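November 30, 2022

Glaze notes, second go at the matte slip. Rohani wants the Gomton batch sorted before the break, so I weighed out 1000 g of the base again and sieved it twice (my arms are still cross with me). Came up to 900 mL with rainwater and it felt much nicer on the brush than the July lot!

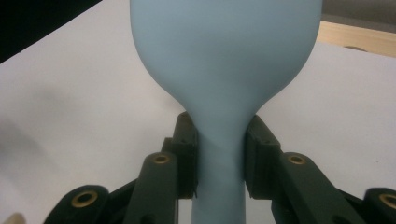
Pale blue, matte, narrow at the neck.

Melati reckons the pinholes come from rushing the bisque, and I'm leaning her way. Tirta's tiles went in on the slow program and I've put mine on the shelf under his, two coats each.

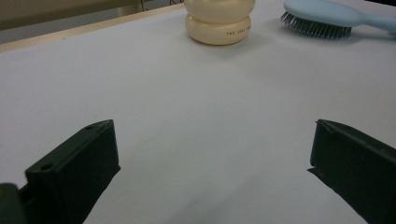

Anyway, the cone packs are nearly gone, so somebody please add them to the Prukton order. I also moved the colour test tiles into the drawer with the wax resist – sing out if you can't find them.

Does the slip need sieving again after it's sat overnight? 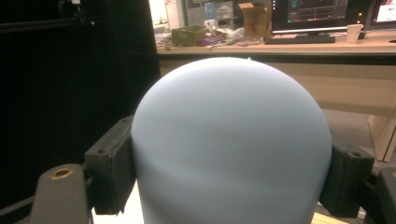 Can it go straight on if it's been stirred well?
Give it one pass through the fine mesh first, then stir.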